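Graltitz mill building work runs over, tenants now looking at fall

Posted 15 July 2024

The old Graltitz mill on the river side of town won't be ready for its first tenants this month after all. Owners Tonon put out a short notice this morning saying the opening has slipped to "early fall." No exact day given.

Fourteen small businesses had signed up for space on the ground floor. Most were told by email. A couple say they heard it from each other first.

"I gave notice on my old place in May," said Lindsay Stubbs, who was going to move her upholstery shop in. "So now I'm paying month to month somewhere I'd already packed up. It's a pain. I still want the unit, the light in there is great."

What's holding it up

Two things, going by the notice. The sprinkler inspection has to be done over after a change to the layout on the second floor. And the freight elevator is waiting on parts. Tonon says the parts are ordered but wouldn't say when they are due in.

The town building office confirmed the sprinkler re-inspection is on its list. Nothing unusual about it, a clerk there said, happens with old buildings all the time.

Rent

No rent will be charged until the doors open, and deposits stay put unless a tenant asks for them back in writing. Anyone who wants out has until the end of July. Tonon says nobody has pulled out so far. We could not confirm that with every tenant by the time this went up.

Stubbs said she would like to see something toward storage costs. Tonon's reply to us on that was one line: they are "talking with tenants one at a time."

Parking

Still a sore point. The plan approved last year has 64 spaces behind the building, plus 2 loading spots on the river side. Neighbors on the hill streets asked for 99 and didn't get it. The lot is graded but not paved, and the paving crew can't start untill the drain work is signed off.

Etico, the coffee roaster taking the corner unit, says its customers mostly walk anyway. The Yoon print shop is less relaxed, it gets paper deliveries by truck and wants the loading spots marked before it moves a single press.

Inside

The upper floors are a later phase and there is no schedule for them. Downstairs the interior walls are up and most of the windows are in. Overhead it's going to stay plain, with dark steel left showing and no drop ceilings. Several tenants said that look was part of why they signed.
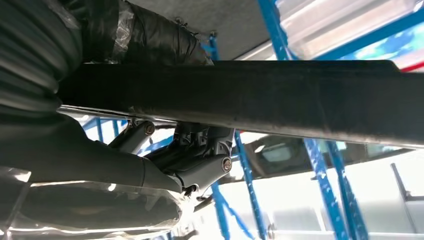

What happens next

Tonon will hold a walk-through for tenants later in July, hard hats provided. Not open to the public. A new opening date is suposed to come after that.

Questions about leases go to the Tonon office on the first floor of the gatehouse, mornings only. We'll update this item when we hear more.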